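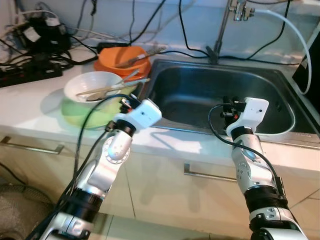

Stainless steel sink set in a white countertop

How a cemetery keeps track of its graves

When a person dies, the family may choose to have them buried in a cemetery. A cemetery can be used for a very long time, so it needs a system for recording where each person is buried. The main record is called the burial register.

What is in the register?

Each burial has one entry. The entry gives the person's full name, age, date of death, date of burial and plot number. A plot is the piece of ground set aside for a grave. Older registers are large books written in ink. Newer ones are kept on a computer, and the old books are stored in a dry room away from sunlight, which fades the ink.

How do plot numbers work?

The ground is divided into sections, and each section is divided into rows. At Gustby Cemetery there are 10 sections, labelled A to J. A plot written as C-6-24 is in section C, row 6, plot 24. The same numbers are marked on a map at the office. Small metal pegs at the end of each row help staff measure the distance in metres.

What is a headstone?

A headstone is a marker placed at a grave. It usually shows a name and two dates: birth and death. Granite is often used. It is a hard rock and wears slowly. Sandstone is softer, and rain can blur the letters over many years. Some graves have no headstone. The register still shows who is buried there.

Finding a grave

Nadhirah Halim, records officer at Gustby, suggests starting with the surname and the year of death. Spelling can vary between records, so try more than one version. A search for Lau, for example, may also need a check under Low.

Words to know

Epitaph: a short message on a headstone.
Interment: another word for burial.
Sexton: a person who looks after a cemetery and its graves.

Text by Azlan Pattinasarany. Next page: Reading the old stones at Trutham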